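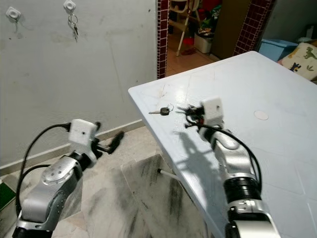
The long bus does not matter, one respondent answered in the club survey, what matters is if the players had a proper meal before the match. Several other answers went in the same direction, and we took them seriously when we chose the variables for this section.

4.2 Travel distance and goals conceded in the second half

The data set covers 871 league matches from the two lower divisions of the Redura regional championship. For every match we know the home ground, the post code of the visiting club, the kick-off time and the minute of each goal. Matches which were moved to a neutral ground were removed before the analysis, and they are not part of the total. We defined a long trip as a journey by road of more than 75 km in one direction. Under this definition, 245 matches had a visiting team with a long trip. Most of these involve the clubs of the Zasarent valley, where the only road to the coast goes over the pass and the nearest opponents are already far away.

We first looked at goals conceded by the visiting team in each half. In the first half we found no clear difference between long and short trips. In the second half the visiting teams with a long trip conceded more often, and the difference was mainly in the last part of the match. It became smaller, but did not disappear, when we controlled for the position of both teams in the table at the moment of the match.

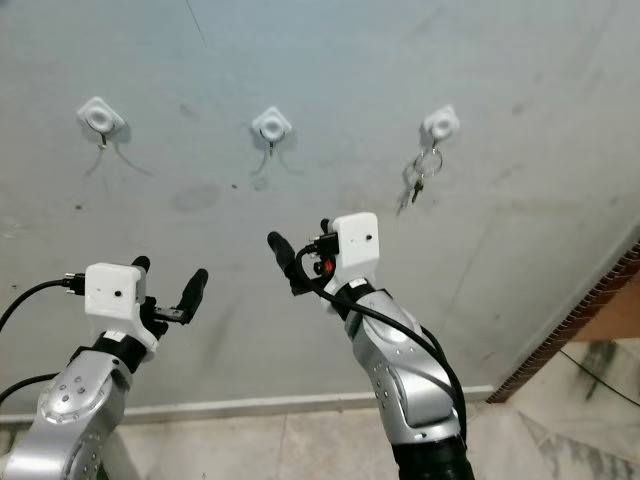 Kick-off time was the second variable of interest. Clubs in the lower divisions usually travel on the day of the match, and an early kick-off means that players leave home before they would normally eat breakfast. The survey answers suggested that this could be more important than the distance itself. Our data support this only in part. Among the long trips, early matches were worse for the visitors than late ones – however, the same pattern can be seen for short trips, although weaker. We therefore do not treat the kick-off time as an explanation of the distance effect, but as a separate one.
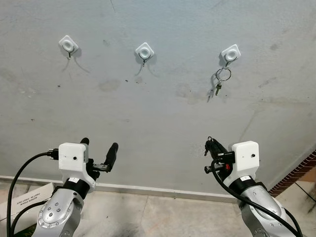 Figure 4. Three white adhesive hooks on a grey concrete wall, with a key ring on the right hook.

A further point concerns the size of the squad. Floven and Jin, two clubs with almost the same average distance, behaved very differently in the model. Floven often travelled with a full bench and made its changes early. Jin travelled several times with only one or two substitutes. We did not have the bench data for all clubs, so this remains an observation and was not tested.

The confidence intervals were calculated with 500 bootstrap samples, drawn by club and not by match, as matches of the same club are not independent of each other. With resampling by match the intervals were narrower, and in our opinion too optimistic. The results for the cup matches are reported separately in Section 4.3.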